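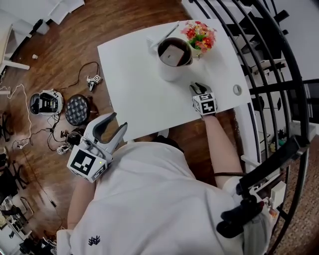
Hellcombe Catering and Room Service, Level 1

Contents | Previous chapter | Next chapter | Glossary | Index

Chapter 10
Drinks at the table

In this chapter you will learn how to set out a hot drink for one person, where to put the things that go with it, and how to clear up afterwards. The work is simple, but it is done many times a day in cafés, meeting rooms, care homes and offices, and small faults are soon noticed. A cup placed too near the edge gets knocked over. A spoon left behind looks careless.

You should already have read Chapter 9, on washing and storing crockery. You will need the tray-carrying rules from that chapter again in Section 10.4.

Key words
Cover: everything set out for one person.
Reach: the part of the table a seated person can use without leaning.
Centrepiece: flowers or another ornament placed on a table.
Grommet: a round fitting in a desk or table top, usually there to let cables through.
Rest: a dish or saucer for a used spoon or tea bag.

10.1 The table before the drink

Look at the table before you bring anything to it. Wipe it, even if it seems clean, and dry it with a second cloth. White table tops show tea rings and crumbs more than wooden ones do, and a ring left for an hour is harder to shift than a fresh one. Wipe towards yourself in straight strokes and catch the crumbs in your hand or on a tray.

Many tables used for drinks were made as desks. They are often plain rectangles with a grommet near one side or at the back. Keep mugs clear of it. A mug standing half on the rim will rock, and a spill will run straight through to whatever is underneath. Sugar also collects in the groove and has to be picked out with a dry brush.

Look at the floor as well. Cables, bags and stools should be moved out of the path between the serving point and the table. If a cable cannot be moved, walk round it, and take the longer way with a full tray.

10.2 Placing the mug

A mug of black tea or coffee should be filled to a finger's width below the rim. If the guest takes milk, leave twice that. Carry it by the handle with the other hand ready beneath the tray, and never by the rim.

Set the mug down within reach but well in from the edge. On a table 60 centimetres deep, 25 centimetres in is a good distance for a seated person. A mug at the far side of the table is safe from elbows, but the guest must stretch for it, and a hot drink lifted at arm's length is easily tipped. Put it down flat, let go, and only then turn the handle towards the guest's preferred hand. If you don't know which hand that is, turn it to the right and ask.

Tea bags cause more trouble than any other part of the cover. The string should hang outside the mug with its label clear of the tea. A label that falls in softens and may come away from the string. If you find one floating, take the drink back and make another. Fishing it out with a spoon in front of the guest is not good practice.

10.3 Stirrers, spoons and flowers

A stirrer lies beside the mug, parallel with the edge of the table, on a napkin or rest. Laid on a slant across the bare top it takes up more room than it needs and tends to roll. Pens should be moved to one side before drinks are served, as a thin white pen and a white stirrer are easily confused on a white surface.

A small vase is enough for a table for one or two. Artificial flowers are common now in staff rooms and waiting areas. They need no water and can be used near food, but they gather dust, and they should be shaken outside every week and wiped leaf by leaf every month. Strong colours such as red, orange and pink suit a pale room. Place the vase to the side of the mug, leaving a hand's width between the two, so that a guest reaching for the drink doesn't catch the leaves with a sleeve. Keep the whole bunch lower than the eye level of someone sitting down.

Working from a standing position, you will be leaning over the table to place these things. Push long sleeves up to the elbow or fasten them at the wrist. Move the far items first and the near ones last.

10.4 Case study: the Xiao tea room

The Xiao tea room has 28 seats and serves over 267 hot drinks on a busy Wednesday. Staff there used to set the flowers in the middle of each table and the mug behind them. After several spills in January the order was changed. Flowers now go to the right and the mug stands alone in front of the guest. Read the account of the change on the next page, then draw a plan of one table before and one after.

Related chapters
Washing and storing crockery
Serving cold drinks
Prostis: a canteen at lunchtime
Fisto: setting up a meeting room
Clearing and wiping down

Contents | Previous chapter | Next chapter | Back to top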